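Soft fingertips, stubborn tape and a number I am rather fond of

2020-03-23

I promised Seraina Frei that I would write up the tape work before I forgot how it went, and as she is the only person who has ever asked me for more detail on anything, I am going to take her at her word. Put the kettle on, it's a long one.

Those of you who were reading in December will remember my grumbling about slip. The question we had set ourselves on Distanar was a small one: when a two-fingered gripper holds something light and awkward, how much of the trouble comes from the fingers themselves, and how much from the policy (the bit of learned software that decides where the fingers go next)? People tend to blame the policy first. I certainly did, for the whole of the winter, and I retrained it more often than I care to admit.

What changed my mind was an old workshop report from the Tondosside group, lent to me by Seraina with her pencil notes still in the margins. They had been covering their fingertips with ordinary household stuff and looking at how the learned grasps changed. No new sensors, no new arm, just a different skin on the end of the finger. I read it twice on the train and missed my stop the second time, which meant a very pleasant walk back along the canal and a late supper.

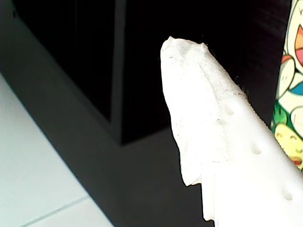 So the method, for what it's worth, is almost embarrassingly plain. You teach the arm by hand with one sort of fingertip, you train on those recordings, and then you test with a different sort without telling the policy that anything has changed. If it copes, it has learned something general about the object. If it falls to bits, it was leaning on the feel and look of the finger all along. We call this the swap test in the lab, though I'm told there is a grander name for it.

We gathered 564 demonstrations in all. I did more than my share of them and I can report that the human wrist has views on this sort of thing. Seraina is a much tidier demonstrator than I am - she pauses before every grasp, and you can see that pause in the behaviour of anything trained on her recordings. Mine are hasty and a bit wobbly, and the model trained only on mine was hasty and a bit wobbly too. There's a lesson in there about my driving as well, my sister would say.

We chose rolls of tape as the main object and I'm still pleased with that choice. A roll is friendly to look at and surprisingly unkind to grasp. You can pinch it across the outside, you can pinch the wall of the ring, or you can poke a finger through the middle and carry it off like a bracelet. All three are perfectly good answers, and a policy that tries to average them ends up with a very bad one, hovering with its fingers half over the hole and closing on nothing much.

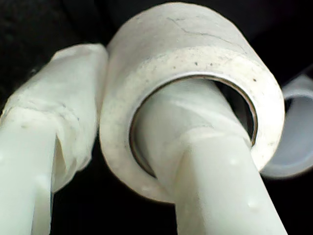
The first version, Pludard, did exactly that. It would come down nicely, dither, and settle somewhere between two sensible grasps. We spent a good while making it commit. In the end the fix was to have it plan a longer stretch of movement in one go, so that by the time it had started towards one kind of grasp it was already most of the way into it and had no chance to wonder about the others. Villanueva is the version that came out of that, and it is 2 changes away from Pludard: the longer plan, and a slightly wider spread of starting positions in training. I keep wanting there to be a cleverer story than that and there isn't one.

Now for the number. Out of all our swap tests, Villanueva failed on 26, and when I sat down and went through them with a pad of paper I found that most were failures of placing. It had picked the roll up well enough and then let go of it badly, either too high or with one finger still caught in the ring. The pick, the part I had fretted over all winter, was mostly fine with a fingertip it had never met. I went and made toast after that and stood eating it in the corridor, feeling a good deal happier than I had in weeks.

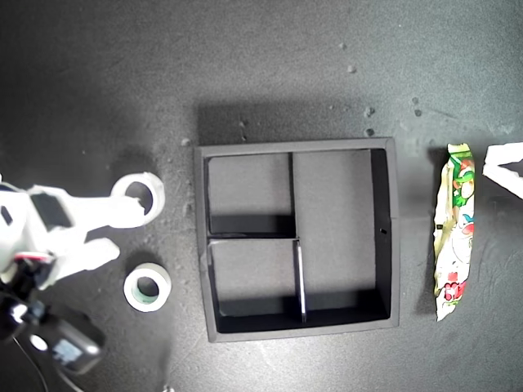
The arm with its gripper open, a roll of tape and the three-part tray.

Placing, then, is where we go next. My guess is that our demonstrations are to blame, as both of us rather lose interest once the roll is over the tray and just open the fingers. It would be easy enough to check by recording a fresh batch with a slow, fussy release, and I have been told (kindly) that I shouldn't be the one to record it.

I'd also like to try the swap the other way round, teaching with the covered finger and testing with the bare one, because the Tondosside report hints that the two directions don't match. Seraina thinks they will. We have a packet of ginger biscuits riding on it.

If any of you have tried something similar with thinner objects, cards or envelopes or that sort of thing, do leave me a comment. I read all of them, even when I am slow to answer, and I still owe a reply to the kind person who wrote in with a page and a half about gloves.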